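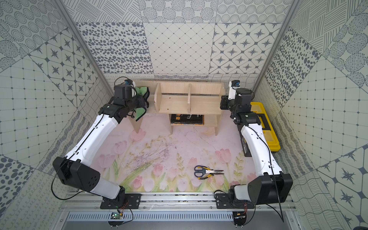

Figure 2. The teleoperation cell during a demonstration with the shelf unit. The left gripper holds a green cloth; the right gripper is above the toolbox.

Filed under: Robotics / Learning from Demonstration

3.2 Collection of Demonstrations by Remote Control

All demonstrations used in this study were collected in the cell at the Clasosville laboratory, shown in Figure 2. The cell holds two arms mounted on a common aluminum rail, facing a work area that is closed at the back and on both sides by patterned panels. Each arm carries a parallel gripper and a small camera at the wrist. A fixed camera records the whole work area. The panels were kept in the same position throughout the study so that recordings made on different days could be compared against the same background.

Operators control the arms through a pair of hand-held leader devices placed outside the cell. The leader devices have the same joint layout as the arms, at a reduced scale, and joint positions are passed to the arms without any planning step in between. An operator who moves a leader wrist by a small amount sees the same change of angle at the follower wrist. We chose this arrangement over control by joystick after an early trial in March, when operators using joysticks tended to move one arm at a time and to leave the other idle. Demonstrations of that kind are of little use for tasks in which one hand must steady an object while the other works on it.

Recording is handled by Grallitwood, the logging program developed for the project. Grallitwood stores the commanded joint positions, the measured joint positions, the gripper opening, and the camera streams under a single clock. The difference between the commanded and measured values is kept as a separate channel. It is largest when a gripper meets resistance, and we return to it in Section 4 as an indirect sign of contact, given that the arms carry no force sensors.

Each session begins with a short free period, during which the operator may move both arms without being recorded. The operator then reads the task instruction aloud, presses a foot pedal, and performs the task. A second press ends the recording. An operator who drops an object is asked to pick it up again and continue, provided that the object can still be reached. Such recordings are marked as recovered and are kept in the training set. Recordings in which the operator gives up, or in which a person must reach into the cell, are marked as incomplete and set aside.

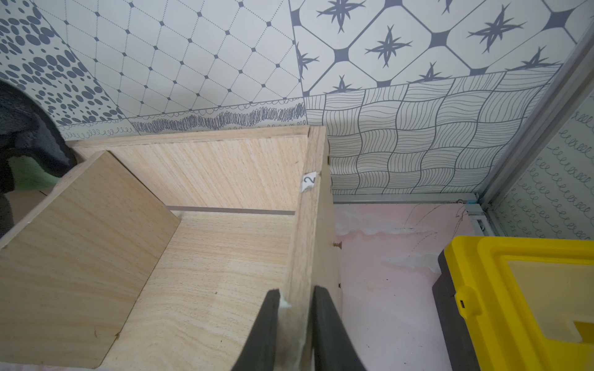
Furniture presented a particular difficulty. A board held by its edge can turn within the grip, and the operator receives no sensation of this through the leader device. Several operators compensated by closing the gripper further than was needed. Others learned to watch the wrist view on the second monitor and to place the fingers squarely on both faces of the panel before applying any load. The second approach gave steadier grasps and was adopted in the written instructions from 15/10/2022 onward. Recordings made before that change are included in the data but carry a different version tag.

The wrist view was also the main source of disagreement among operators. Because each wrist camera moves with its gripper, the image swings when the arm turns, and some operators found this tiring over a long session. Phong Quan, who supervised the sessions, allowed operators to switch the monitor between the fixed view and the wrist views at will. The choice of view was logged. We found that experienced operators relied on the fixed view to bring an arm into the area of the shelf and changed to the wrist view only for the last part of the approach.

In total, 27 operators took part. Of these, 16 had not used a remote-controlled arm before. The full collection contains nearly 2,000 demonstrations, including those marked as recovered. New operators were given the cloth tasks first, as a failed grasp on a cloth seldom disturbs anything else in the cell, and moved on to rigid objects after their supervisor had reviewed a full session.

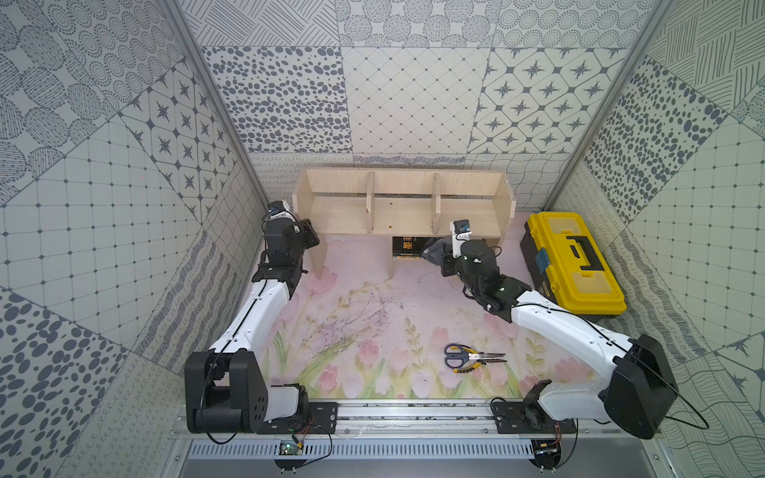 Object placement was varied between demonstrations. Shelf units, cloths, books, scissors, and the toolbox were moved by a member of the staff according to a printed card drawn before each recording. Light clutter was left on the mat in many of the recordings, as a policy trained only on a clean surface performed poorly in our pilot tests when small items were present. The cards specify a zone for each object and leave the exact angle to the person setting up the cell. A review of the first batch by Châu Giáp showed that staff members favored angles parallel to the rail, and the cards were then revised to include a rough heading.

We also compared remote control with direct guidance by hand, in which the operator holds the arm itself and moves it through the task. Direct guidance was faster for reaching motions and required almost no training. It was less suitable for the present work for two reasons. The operator's hands and forearms appear in the camera streams, and one person cannot easily guide both arms when the task calls for them to act together. Direct guidance was therefore used only in the Ovport baseline, which follows the procedure of Dương and is described in Section 3.4.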